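Wemitz bench cell: setup and upkeep notes

Last edited 2026-07-05 by Habibur Bepari. Applies to the arm on the white table only. The other cell has its own file and its own problems.

What this folder holds

Wrist camera stills, the gripper settings that went with them, and a plain text maintenance log. There are 450 stills. If you came looking for a benchmark, look elsewhere. I would not compare two grippers on the strength of this, and I'd be wary of anyone who did.

Before you trust the gripper

Haseck's setup sheet says the fingers need no adjustment after a pad change. I don't believe it. After the March pad change the left finger sat lower than the right, and the controller reported a clean home the whole time. So:

Power down and check both finger screws by hand.
Home the gripper, open it all the way, and look at the tips from the front.
Close on the gauge block at low force. Both pads should touch together.
Open again and save a wrist still before running anything.

The still matters more than the status light. Both fingertips should be in view, one at each lower corner, with the gap clear between them. If one tip has crept inward, go back to the screws. Don't fix it in software. Arif Amarasinghe tried an offset once and we spent two days finding out what else it moved.

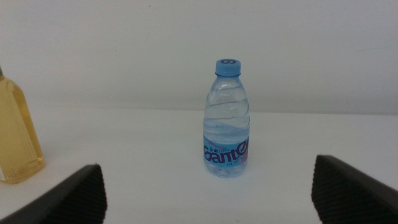 Pads are the ridged black kind. The grooves pick up label glue and dust, and a dirty pad will hold a full bottle fine right up until it doesn't. Brush along the grooves, dry. The Begum cleaner in the drawer is sold as safe for rubber; I have seen no proof of that and would keep it off the pads.

Clear things are the weak spot. Plastic and glass bottles on a white top against a white wall give the depth estimate very little to work with, and amber liquid throws it off in a different way than water does. Mornorer, the calibration tool, prints a confidence score for each view. I have had a 79 on a pose that was plainly wrong. Treat the number as decoration and check the pose by eye.

Known gaps

Grip force is what was commanded. We have no sensor reading to back it up.
Lighting was never measured. "Overhead, normal" in the log means whatever was on.
Log entries before the March pad change were typed up from memory. Skip them if wear is what you care about.

Corrections go to Habibur, with the still attached. I won't change a setting on a description alone.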